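Home | Guides | Checklists | Downloads | Contact
Filed under: Teaching by Hand – Safety & Setup
Feb 9, 2020
By Su-bin Ahn

Home Session Walk-Through Checklist, With Comments
For hand-held gripper pairs and the Plukov remote station

Please go through the list before the first recording, and go through Part 3 again after every long break. I have kept my comments under the items because people tell me they read those more than the items themselves, and I'm glad of it! If your house or your table doesn't fit a line, write what you did in the margin and carry on. I read every margin.

PART 1. THE ROOM

1.1 Walking space on all open sides of the table – OK / FIX
Comment: You will be looking at your gripper tips and hardly ever at your feet. Walk the loop once with both grippers in your hands, the way you will when you're working, and see what your elbows and hips find. At the Randstead house in January we moved a bin and a laundry stand, and it took two minutes.

1.2 Cords and loose cables off the floor – OK / FIX
Comment: A cable lying on a console or running along a wall is fine where it is. One that crosses the floor is a FIX, even if the family has been stepping over it happily for years. Ask before you unplug anything, please, especially the internet box.

1.3 Floor dry, rugs flat – OK / FIX
Comment: Tile is lovely to keep clean and quite unforgiving in socks. Shoes or grippy slippers for everyone holding a tool.

1.4 Children and pets settled elsewhere – OK / FIX
Comment: A closed door is best. I do love the dogs, but the grippers have hinges and dogs have tails.

PART 2. THE GRIPPERS

2.1 Pivots and screws snug – OK / FIX
Comment: Open and close each one slowly, 11 times, and listen. A light tick is normal on a new pair. A scrape or a wobble means it goes back in the case with a tag on it, and you use the spare. Please don't tighten a joint in the middle of a session with whatever is in the kitchen drawer (I have done this, and I bent the screw).

2.2 Pads clean, seated, and not peeling – OK / FIX
Comment: Wipe with a damp cloth and let them dry. A pad that lifts at one corner will drag the object sideways, and then the robot learns the drag along with everything else you showed it.

2.3 Fingers clear of the linkages – OK / FIX
Comment: The pinch point is where the arms fold back toward the handle. Hold the handle only. Long sleeves pushed up or snug at the wrist, rings off, hair tied back.

2.4 Weight of objects within limits – OK / FIX
Comment: Our limit for one gripper is 70 ounces, and I would stay well under it. Anything heavier takes both tools or gets left out.

PART 3. THE TABLE AND THE TASK

3.1 Nothing sharp, hot, or breakable in the set – OK / FIX
Comment: Plastic containers, small cases with lids, soft toys and the like are all good. Run your thumb around each rim first, and put aside anything cracked.

3.2 Both hands rehearsed without recording – OK / FIX
Comment: Agree on who does what, even if both hands are yours. One gripper usually holds steady while the other brings something in, and the trouble comes when they meet over the middle. Slow down there. A slow pass is far more useful to us than a quick one with a bump in it.

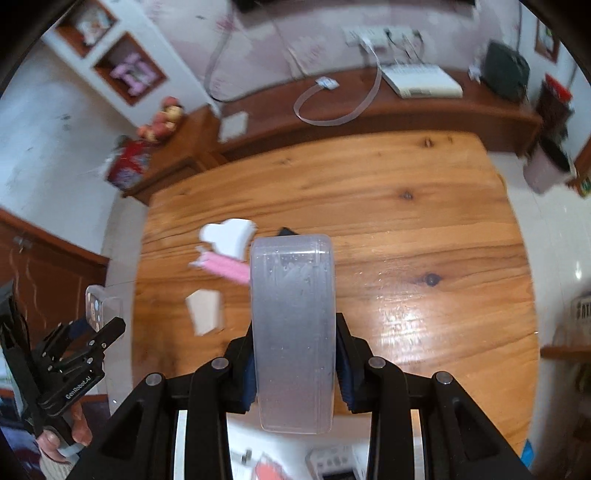 Fig. 1. Two-gripper work at the table: plastic container held upright between the pads, small clear case in the second gripper at left.

3.3 Glare checked – OK / FIX
Comment: Varnished tables throw back a bright patch, and it moves as the day goes on. Tilt a blind or shift your spot a little. Don't cover the table with a loose cloth, it slides under the grippers and takes your objects with it.

3.4 Breaks agreed – OK / FIX
Comment: We stop every 35 minutes, and I mean really stop, tools down and hands open. Ji used to skip these and had a sore thumb for a week. Nearly 19 minutes is plenty for tea and a stretch.

PART 4. REMOTE STATION ONLY

4.1 Stop button within reach of a second person – OK / FIX
Comment: The second person stands by the arm, in the same room, and does nothing else. The phone stays in a pocket.

4.2 Speed set to low for the first run – OK / FIX
Comment: This applies after any restart as well. The Sundonard crew caught this one for us and I have moved it up the list, with thanks.

4.3 Voice call open both ways – OK / FIX
Comment: Say "moving" before you move, and wait to hear it back. It feels silly for the first hour or so and then you stop noticing.

SIGN-OFF
Walked by: ____________
Items marked FIX and what was done: ____________
Tools returned to case, pads wiped: YES / NO

Send the signed sheet back with the case, please, and fold it inside the lid so it doesn't get caught in the hinges.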